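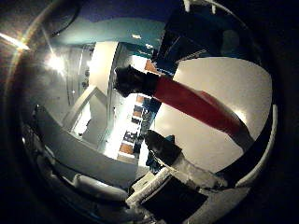
The old town in Botdale is small enough to cover on foot in a morning, and the easiest way to do it is to mark your route on paper before you leave your room. Use one strong colour, something like the red of that long barrel with the black end, so the line still shows up against the printed streets.

## Planning the walk

1. Get the free map from the tourist office in Girard Square. It opens at nine.
2. Mark the river gate first, then the market hall, then the chapel.
3. Join them up using the back lanes. The main road is noisy and has no shade.
4. Allow 2 hours, or 3 if you want to climb the chapel tower.

The tower has 300 steps and no lift. Leave large bags at the desk.

For lunch, cross the footbridge to Dritis. Noémie Tremblay's café does soup and bread until half past two. Buses back to the station leave from outside.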